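Why Does Wood Have Stripes?

Every tree keeps a secret diary, and it writes it in rings! Each spring a tree grows quickly and makes pale wood. Later in the year it slows right down and makes darker wood. One pale band plus one dark band makes one year. So a stump with 40 dark rings belonged to a tree that grew for 40 years. Wow!

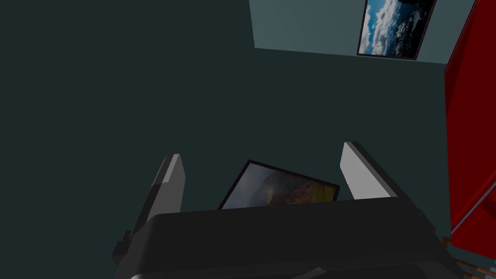 A small framed picture, held at a tilt.

Wide rings often mean plenty of rain. Thin ones can mean a dry, hungry year. In Lelon Wood there is an old oak stump with 30 rings squashed into a space no wider than your hand!
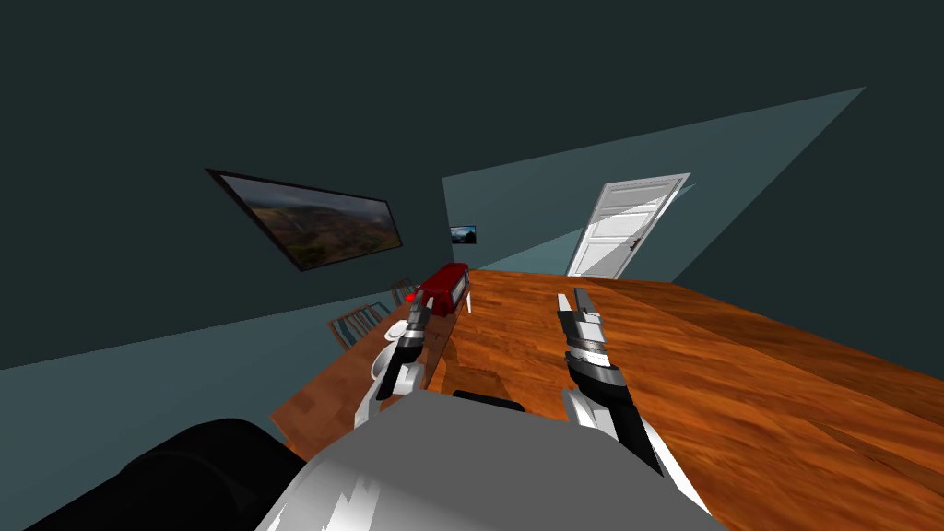 Saw a trunk straight across and you get circles. Saw it lengthways and the rings turn into long lines, called the grain. Big flat pieces are great for making things like a table, and a tabletop can slope, like this one going down to the right, but wood grain stays put. Run your finger along some at home!

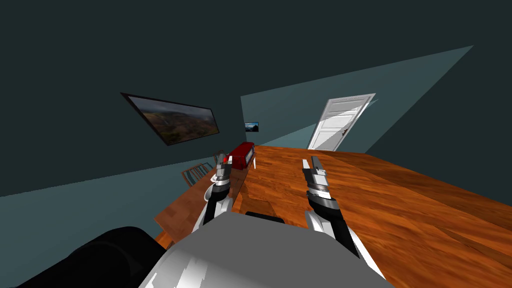 Dark grain lines on an orange-brown wooden table.

Can you find any grain before bedtime on Friday?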